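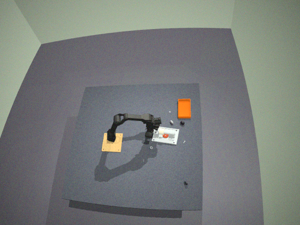 Consuelo Zapata wrote to us after the last round that she had nearly not applied, having assumed that a study of household letters would only want people with famous relatives. Her family's papers were a shoebox of postcards and a few receipts, and they are now among the most frequently consulted items in the collection. We repeat her remark with her permission and ask readers of this notice to keep it in mind.

CALL FOR PARTICIPANTS
Munine Letters Project, second round

The Meireles Institute for Local History invites residents and former residents of the Munine valley to take part in the second round of its study of private correspondence. The study looks at how families kept in touch when one or more members moved away for work, and at what they chose to write down. The first round gathered 1405 items, most of them letters sent between Munine and the port of Tundadia.

Who may take part

Participants must be 18 or older and must hold letters, postcards, telegrams or greeting cards that were sent to or from an address in the valley. The material may be in any language and in any condition. Torn, stained or partly unreadable items are welcome. Material that belongs to several members of a family may be offered by one of them, provided that the others agree in writing.

We are unable to accept business records, newspaper clippings or photographs without writing on them. Holders of such material should contact the town archive in Munine directly.

What is involved

Each participant will be asked to attend two sessions at the Institute. At the first, a member of staff will go through the material with you and list it. Items selected for the study will be scanned and returned to you the same day. Originals do not leave the building during the visit and are not kept overnight.

The second session is a recorded conversation of up to 90 minutes about the people named in the letters. Participants may decline any question, may stop the recording at any point, and will receive a typed copy for correction before it is added to the collection. Those who cannot travel may ask for the conversation to be held by telephone - the first session must be attended in person, either by the participant or by someone acting for them.

There are 20 places in this round. Preference will be given to applicants from the upper valley, which was poorly represented in the first round, and to holders of letters written by women in domestic service.

Payment and expenses

Participants receive a single payment of 60 dollars after the second session. Bus and train fares within the region are refunded on presentation of tickets. Parking is not refunded.

Privacy

Names of living persons are removed from all published material. Participants may choose whether their own name appears in the list of contributors. Consent may be withdrawn until the collection closes in August, after which scans already in the reading room cannot be taken out.

How to apply

Please send a short letter giving your name, address and telephone number, a description of the material (approximate dates, number of items, who wrote to whom) and the times of day at which you are able to attend. No samples should be enclosed. Applications should be marked "Letters, Round 2" and addressed to Asger Bundgaard, Study Coordinator, Meireles Institute for Local History, Room 817, Destia Building, Munine. They may also be handed in at the front desk.

Applications must arrive by 22/11/2019. All applicants will receive a written reply, and those not offered a place will be asked whether they wish to be placed on the waiting list.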